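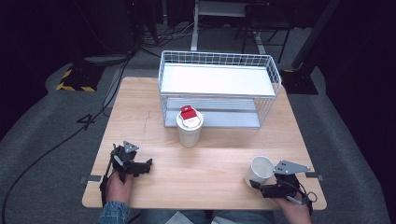

The Vurmont two-tier rack in white, with a pair of white cups out front

Vurmont Two-Tier Wire Rack: a long review of a small shelf
By Anisa Rondonuwu
19 August 2019

I've owned this little rack since January and I've been meaning to write it up ever since a reader named Hamish Chisholm wrote to ask what I keep my cups and lids on. Hamish, I'm sorry it took me most of the year! I wanted to live with it through a few seasons of birthday parties and one very busy yard sale, and I also kept moving it to a different room and changing my mind.

Let me start with what you get. It's a two-tier rack made of thin white wire, with a solid white panel across the top and flat white slats along the lower shelf. The front is open, so you reach straight in. It's meant to sit on a table or a counter and give you a second level to put things on, and if your counters are anything like mine, a second level is a wonderful thing to have.

Mine came from the Mulleo store out by the highway, where I had gone for a bath mat. They had it built and sitting on a display table with a bunch of fake lemons on it, and I picked it up, put it down, walked all the way to the registers and then walked back. I'm told they also sell it online, although I haven't ordered from them that way and can't tell you how well it's packed.

Putting it together

The rack comes flat in the box with one folded sheet of instructions, all drawings and no words. The sides are handed, meaning there's a left and a right, and they look so much alike that I put the first one on backward and couldn't understand why the lower shelf wouldn't drop into place. If yours won't drop in, swap the sides before you start pushing on anything. The top panel goes on last and it needs a good firm press at each corner – I used the heel of my hand and a folded dish towel. After that it felt like one piece, and it still does.

You don't need tools. I did it at the table with a cup of tea going, and the tea was still hot enough to drink at the end, backward side and all.

The solid top

I'm putting this first among the things I like, and if you've ever owned an all-wire rack you'll know why. I had a Fomness rack for years with wires on both levels, and anything with a small base would tip into the gaps. Egg cups, spice jars, the narrow little glasses my aunt gave me, they all leaned like they'd had a long night. On the Vurmont the top is a proper flat surface. A paper cup stands up on it. So does a stack of paper cups, or a candle, or a mug with the spoon still in it. I can wipe it down with one swipe of the cloth too, where the old one had to go into the bathtub to get clean.

The top does show everything, though. It's white and it's flat, and a ring of coffee on it looks like somebody drew it there with a marker. Mine wipes off fine with warm water and a little dish soap if I get to it the same day. I left a turmeric spill on it over a long weekend once and there's still a faint yellow smudge toward the back, which I keep under the sugar bowl.

The slatted shelf

The lower shelf took me a bit longer to warm up to. The slats are flat, so it's kinder to small things than wire is, and most of what I put down there sits nice and level. Cups are fine. Boxes of tea are fine, and so are folded napkins. Lids are where it gets fiddly. If you keep loose lids for to-go cups (I buy the paper kind with plastic lids in sleeves of 100, for the church coffee hour), a lid put down on its edge wants to slide between things and wedge itself at the back. I ended up standing them in an old loaf pan and sliding the whole pan in and out like a drawer, and I've been very happy with that.

The open front helps a lot. I can see everything, and I don't have to lift anything off the top to reach what's underneath. With the old rack I was forever bumping my knuckles on a front rail. The flip side is that there isn't anything to stop things from coming out the front if the rack gets bumped, so I wouldn't put it where a dog's tail can reach. Our Baxter cleared the lower shelf in one happy sweep when I had it on the coffee table, and it was napkins from one end of the rug to the other.

How sturdy is it?

The wire is thin. I'll say that plainly, and when I first lifted it out of the box I was a little worried. It's a light rack, and you can pick it up with one hand and carry it off to another room, which I do all the time. I've had a full sugar bowl, two jars of flour and a stack of saucers on top without any sag that I could see. I wouldn't put a stand mixer on it, and I wouldn't lean on it either. If you push it sideways with something heavy on top it does sway a touch before it settles down again.

It will also slide on a smooth table. It doesn't go skating away, but if you shove a box onto the shelf in a hurry the whole rack scoots back with it. I cut up one of those grippy drawer liners and put a square under each corner, and I haven't chased it since. I do think Vurmont could have put some kind of little foot on it for the money.

Where I've used it

It started out next to the stove, and I'd steer you away from that. Grease finds the wire, and washing each wire is a dull way to spend an evening. Then it went into the bathroom for towels and soap, where it looked lovely, but my husband missed having his mug within reach and so did I. These days it lives on the side table in the dining room, cups up top and everything else below, and when we have people over I just carry it out to the porch table, fully loaded if I'm feeling brave.

The white is a clean, plain white, and it looks especially nice on pale wood, where it more or less minds its own business. On my dark kitchen counter it stood out more than I wanted. I've seen a black one on the store's shelf tag but never the rack itself, so I can't say whether the finish is the same.

Would I buy it again?

Yes, and I nearly have, twice. I'd like a second one for the laundry shelf, for the stain sticks and the clothespins and all the buttons that come off in the wash. If you've got heavy things to store, spend more and get something with thicker legs. If you've got cups, jars, tea and the usual small clutter, and you'd like a flat top that you can wipe, I think you'll be pleased with it.

Four stars out of five from me. The missing star is for the sliding, and a little bit for those look-alike side pieces. If any of you have worked out a better home for loose lids than a loaf pan, please leave me a note in the comments, I'd love to hear it!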